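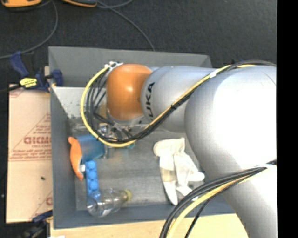

Zhenhua Fu ouvrit la procédure Bonditar et lança le rapport d'août. Cinq champs, deux jointures, un tri décroissant. La requête rendit sept lignes. Le fichier maître en contenait six.

Elle vérifia la clé. Unique. Elle relança : sept lignes. La dernière portait le code du site de Nundodthorpe — fermé — et un nom d'opérateur, Yanling Wei.

— Tu as saisi quelque chose ? demanda-t-elle au téléphone.

— Pas encore, dit Wei.

Fu enregistra le rapport sans filtre et attendit la saisie.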